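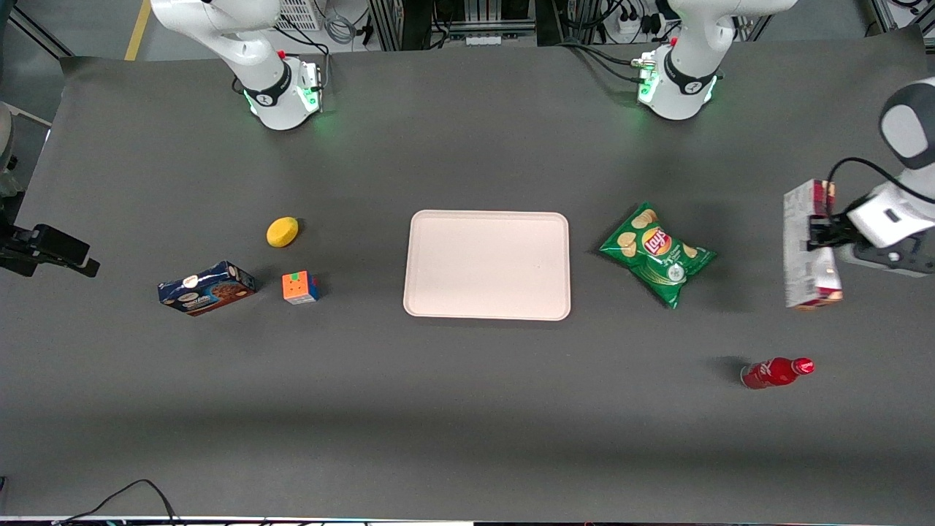
Figure 6. Two-arm workspace with tray and objects. The left arm holds a box upright in its gripper.

7. Collecting demonstrations by remote control

Reading: Gosselin handout, section 2. Lab contact: Maxine Kingi.

In teleoperation the operator drives the arms through a pair of hand controllers, and the system records joint positions, gripper opening and camera images at each time step. In hand guiding (last lecture) the operator pushes the arm itself. Hand guiding gives better feel for contact, but the operator's body often blocks the camera.

Terms used in the lab:
Episode: one recording, from the start pose to the release of the last object.
Reset: returning the objects to the table between episodes.
Idle time: steps in which neither arm moves. Trim these at both ends of the episode only.

Object choice matters. A stiff box tolerates a firm grip; a chip bag deforms, and its outline changes from one episode to the next. A bottle on its side can roll when touched. A lemon and a cube need different finger approaches even though both are small.

Vary the object positions at every reset. A set of 200 episodes with varied layouts is usually more useful than 2000 from a single layout.

Keep failed grasps if the operator recovers within the same episode. Mark them "R" in the log.

Exercise: list the signals needed to replay an episode on the Wana arms without the camera images.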